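Vastum Cabinet-Top Set: README

Hello, and thanks for downloading this. Vastum is a small collection about the top of one gray cabinet and the everyday things that end up on it. I kept it narrow on purpose, as I've always found that a piece of furniture you know well teaches you more than a dozen you've only glanced at.

A gray cabinet top, with an opened gold-toned drink can standing on it:
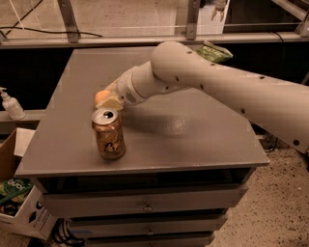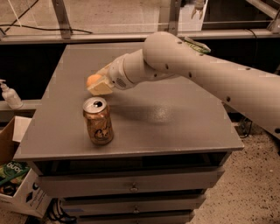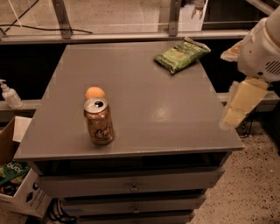

What you get

The release holds 500 stills in 27 folders, one folder per sitting. Each sitting has its own short text file with my notes on what was put out, in plain sentences, the way I'd write a note to stick on the fridge. Please do read them — a few of them ramble, but they were written on the day and I haven't tidied them since.

Names for things

I went back and forth on labels for far too long and settled on kitchen-table words: can, ball, bag, drawer, knob, top. A drink can is "can" if it's been opened and "can" if it hasn't, with the opened ones marked in a second column. Brand lettering isn't transcribed, even where you could make it out. "Top" means the flat surface up to and including the lip at the front, and everything under the lip belongs to the drawers.

Things to watch for

Glare was my constant companion. The gray surface picks up the overhead light, and a bright patch can look a bit like a spill or a sheet of paper if you're labeling in a hurry. Small things also like to hide behind taller ones, so a ball may show only as a sliver (or be missing from view altogether) and still be listed in the notes. I left 8 such stills unlabeled when I couldn't make up my mind, and they're in the folder called "unsure."

Changes

10/30/19 — fixed the drawer labels in the July sittings, where I'd mixed up middle and lowest. Sorry to anyone who used the older copy!

Questions, corrections and kind words all go to Edin Vlachou, through the Troria project page. I answer slowly, but I do answer.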